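Umside White Table

I sell tables for a living, so you'd think I'd have picked one for my own back room years ago. Nope! I finally brought an Umside home in July and I'm kind of smitten (my old desk is out in the garage now, poor thing).

The top is plain white and big enough that I can leave flowers at the back all week and still spread out my papers. Assembly took me 44 minutes with the radio on.

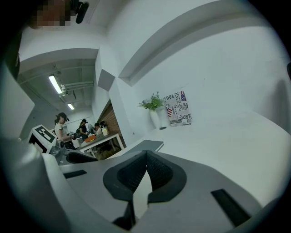 Umside table in white, with a slim white vase and a lettered board against the wall.

It ships flat from our Dellden store in 17 days, with four legs and a hex key in the box. Wipe it down with a damp cloth and mild soap, and please skip the scouring pads! Vase and board sold separately.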